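Ginico Bin-Picking Bench Cell

Category: Cells and workstations
Part number: GBC-407
Supplied by: Hundent
Availability: built to order

The Ginico bench cell is a small two-bin picking station for labs, training rooms and low-volume sorting trials. It ships as a set: bin mounts, side boards, clamps, the wrist line kit and a printed setup sheet. The arm, gripper and controller are ordered separately or supplied by the customer.

This page covers what is in the set, how it goes together, and what needs looking after once it is running. For controller wiring, ask for the separate sheet that matches your arm.

What you get

Two open gray bins, front and rear
Four edge clamps (two to use, two spare)
One side board for the front bin
Line kit: cable ties, sleeve, two tie mounts, strain relief block
Roll of marking tape
Setup sheet and inspection card

Setting the bins

Place the front bin first, with its long side parallel to the table edge. Put the rear bin directly behind it so the two walls touch along their full length. Clamp near the meeting point on one side, then clamp the rear bin near its other end. Hand tight is enough. If the walls start to bow, back the clamps off half a turn.

Run a strip of tape on the table at one corner of the front bin before you teach any positions. When a bin gets knocked, you can push it back to the tape and check one point instead of teaching the whole job again.

The side board stands upright along the front bin. It keeps small parts from ending up on the floor when the gripper sweeps along the wall. It does not carry any load, so don't clamp to it.

Routing the wrist lines

Most service calls on this cell are about cables and hoses – very few are about the arm. The lines have to follow the wrist through its full travel without pulling tight or dragging in the bin, and the only way to get that right is to move the arm slowly and watch.

Start with the wrist at mid travel. Lay the cables along the link, leave a wide loop around the side of the joint, and fasten the bundle below the joint with one tie. Add the second fastening on the far side of the loop. Leave both ties loose enough that you can still slide the bundle by hand.

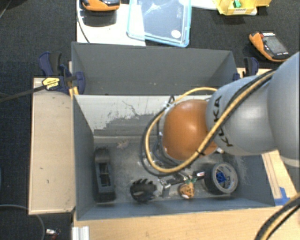 Jog the wrist to one end of its range, stop, and look at the loop. Do the same at the other end. If the loop goes flat at either end, feed more line through the lower tie. If it hangs low enough to touch a part when the gripper is at the bin floor, take some back. Once it clears at both ends, tighten the ties and trim the tails flush. A cut tail left long will wear through a hose jacket.

Gripper hoses should sit inside the loop, toward the joint, with the cables on the outside. Do not tie hoses and cables together between the last fastening and the gripper.

"I mark each tie position with a paint pen," says Tsung-han Shih, who does field setup for Hundent. "Then if somebody changes a cable they can put it back where it was."

Test parts

The set does not include test parts. Use a mix of your own, with different heights and surfaces. Include something round, something flat and something dark. Keep the load light at first so the gripper can reach the floor between pieces.

Routine care

Every shift: look over the loop and both fastenings. Check that the clamps have not crept.

Every week: empty both bins and wipe them out. Dust on the floor of the bin builds up faster than people expect and gets into suction cups and finger pads.

Every 100 hours of run time: cut and replace all ties, check hose jackets for flat spots, and re-check the lowest gripper position against the bin floor. If you are finding new scratches there, the position is too low.

Scratches and scuffs on the bins do not affect picking with a mechanical gripper. If you use a camera to find parts, worn patches on the walls can be read as edges, and you may want to replace the bin sooner.

Spares

GBC-41 Edge clamp, single
GBC-551 Bin, gray, front or rear
Line kit, complete: order by arm model

Clamps from the older Georgiev bench set also fit. The Georgiev side board does not.

Orders placed through the Jorkdale warehouse include a cut-to-length sleeve at no charge. Give the arm model and the distance from the wrist flange to the first tie mount when you order.

Page updated 23 February 2026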